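Amura project: progress report for the period ending August

Prepared by Mirjana Golob for Girish Khurana, Prolis

1. Where we are

The work in this period was on two-arm sorting of small household goods. The plan asked us to show that one policy, trained on demonstrations from an operator, can put mixed items into a container without a separate program for each item. We have a policy that does this for the simpler items. It does not yet do it reliably for toothbrushes, and most of this report is about that.

2. Data

Tihomir Atanasov and Selma Radulović recorded all the demonstrations. Each operator drove both arms. We set a target of 50 accepted demonstrations per layout and met it for every layout except the crossed bundle, where many recordings were thrown out for long pauses or a dropped item. Selma wrote a short rule sheet for accepting or rejecting a recording, and we went back and applied it to the older sets too. The older sets got smaller, but the training runs became easier to compare.

3. Method

The first version of the policy predicted one step at a time for both arms. It tended to stop halfway when both grippers wanted the same part of the table. The present version predicts a short run of steps and updates before the run is finished. We also added a signal telling each arm whether the other one is holding something. Reece Kershaw made both changes and has written them up in the project notes.

4. Results

With bottles only, the policy finished roughly 70 percent of the test runs without help. Separated toothbrushes came next. The bundle was clearly the worst. There are 2 main kinds of failure:

Closing on two handles at once. The arm then carries both, and one usually falls on the way.

Waiting. One arm holds its item near the container while the other hovers over the next one and does not commit.

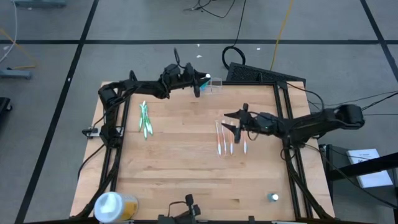 The second failure matters more to us, as it costs time even in runs that end well. Reece thinks the cause is in the demonstrations. Operators tend to finish placing with one hand before they start a grasp with the other, and the policy has learned that pause and stretched it. Tihomir is recording a new set in which both hands are kept moving, and we will train on it alone before mixing it with the rest.

5. Next period

Train and test on the new set. Repeat the bundle tests with narrower fingertips, which are on order from Oshima. Ultside has asked for a live demonstration, and we would like to hold it back until the waiting problem is reduced.

6. Request

Spending is within plan. We ask for 4 more weeks of operator time for Selma, moved from the travel line. No change to the total is needed.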